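An Open House at the Stendlow Laundry Rooms

I went up to Castthorpe in November, mostly to see my friend Tove Hjaltested, and she talked me into spending a whole afternoon at the open house in the old Stendlow building. Laundry! On my vacation! But I fold clothes badly and always have, and I'm nosy about other people's workrooms, so off we went (57 miles of gray road, one very good donut).

You sign in at a little window and get a sticker with a number on it. Mine was 2302, which made me wonder if they'd had that many people through or just started counting high. Then you're let loose in small bunches with a guide. Ours was Ea Arnardóttir, who talks fast and walks faster, and I liked her right away.

The first stop was all about hanging things up. I figured I knew how to hang up a shirt. Ea thinks most of us hang things by whatever bit we grab first and then wonder why the neck goes wavy. Her rule for knits is to find both edges, spread the cloth out between your hands, and only then decide where it goes. The one I kept looking at was a soft pale gray knit, all wrinkles, up over a slim black stand in the corner. It's just a pole with a round base on the floor, and I want one for that dead spot behind my bedroom door.
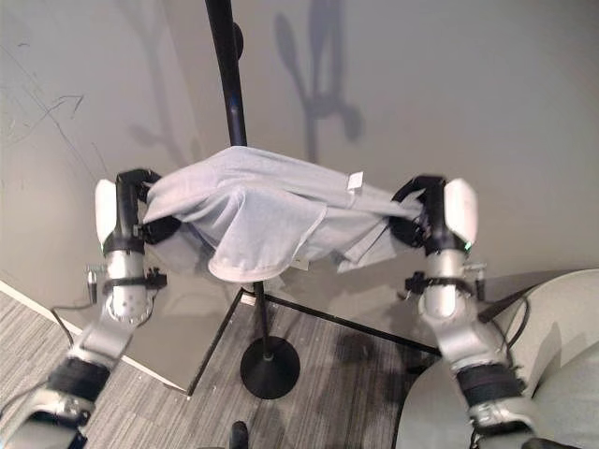 The fabric table

After that came the part I'd have paid for. There was a long table of cloth you were allowed to touch, and Ea had us close our eyes and guess what we were feeling. I got 4 right out of 7. Tove got all of them and has mentioned it since. The one that fooled me was a brushed cotton I'd have sworn was wool, and there was a slippery lining fabric called Brasorico that slid off the table every time somebody put it down. I've never heard of it before and the label was no help.

We also got a talk on wrinkles, and it was better than it sounds. Ea's feeling is that people go straight for the iron when a good shake and a flat hand would do most of the work. You lay the thing down, press lightly where the folds bunch up, and smooth outward from there. If you pull from one corner you only move the mess along. I tried it on my own scarf while she was talking and it came out pretty well, except for the end I'd shut in the car door.

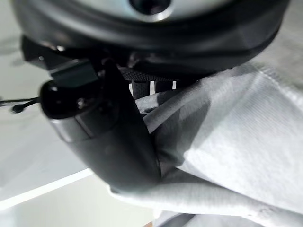

Tove wanted to know about sweaters, because she owns far too many, and Ea got going on shelves versus hangers for a good ten minutes. Shelves won. Heavy knits get folded in thirds, sleeves in first, and stacked low enough that you can get at the bottom one without wrecking the pile. Light ones can hang if you must, but she made a face when she said it.

The tour finished in the Gamage room, named for the family that used to run the place, where they had coffee and a rack of old aprons for sale. Coffee was weak but hot. I bought an apron with a mended pocket and I'm very happy with it. Tove bought nothing and then regretted it all the way to dinner.

If you go, wear shoes you can stand in, and get there early in the afternoon before the bunches get big. Parking is behind the building, down the lane that looks like somebody's driveway. We drove past it twice!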